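Birkavley 491 Wildlife Tracking Collar

Collars and Telemetry > Large Mammals > Birkavley 491

Item no. 3668
Availability: built to order, ships from Grudstead

The Birkavley 491 is a GPS collar for adult elk, moose and large deer. It records positions on a fixed schedule, stores them on board, and sends them by satellite in batches. A separate VHF beacon allows ground crews to locate the animal or a dropped collar with a hand-held receiver and antenna.

The collar is intended for studies of seasonal range, calving areas and winter survival. It is not suitable for animals that are still growing. For yearlings, order the expandable Veloso band, which is fitted with a different housing and a shorter battery life.

Specifications

Weight with standard band: 491 g
Position interval: set by the user before deployment
Satellite upload: every 5 positions
Beacon: VHF, frequency assigned at time of order
Mortality sensor: motion type, delay set by the user
Band: two-layer belting, riveted
Housing: sealed, potted electronics
Release: timed drop-off, optional
Battery: lithium, replaced at the factory only

Sizing

Measure the neck halfway between the jaw and the shoulder. Males in rut have a much larger neck than the same animals in spring, and bands for bulls must be ordered with this in mind. Bands can be trimmed in the field but cannot be lengthened. Foam inserts are available for bulls collared outside the rut.

Before deployment

Remove the magnet and confirm that the beacon is audible on its assigned frequency. Place the collar outdoors with a clear view of the sky until the first position has been stored. Write the collar number and the ear tag number on the same capture sheet. Replace the magnet if the collar will not be fitted that day.

Do not store collars next to radios or other magnets. A collar that has switched itself on in a vehicle will use battery and will report positions along the road, which must then be removed from the data by hand.

Data and software

Positions are delivered as plain text tables and can be opened in any mapping program. The Zulivero desktop software is included with each order. It draws tracks, flags positions with poor satellite geometry, and calculates home range by minimum convex polygon or kernel method. One license covers up to 300 collars. Zulivero runs on an ordinary desktop computer and does not need a network connection after installation.

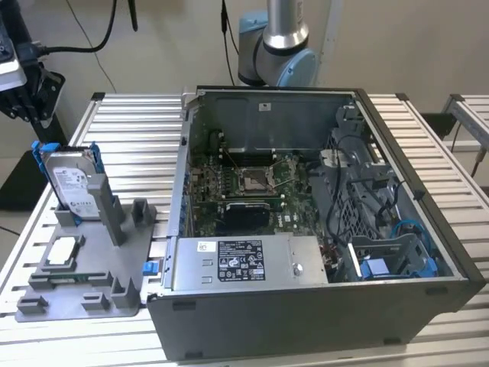 Refurbishment

Recovered collars can be returned for a new battery and band. Clean off hair and soil, attach the magnet, and enclose the capture sheet number. Collars with a cracked housing are not refurbished, but stored positions can usually be read out.

Manual

The current manual was revised in August 2023 by Maiara Marinho and replaces all earlier versions. A printed copy is packed with each order.

Related items

VHF receiver, hand-held
Folding three-element antenna
Veloso expandable band
Spare magnets, pack of 5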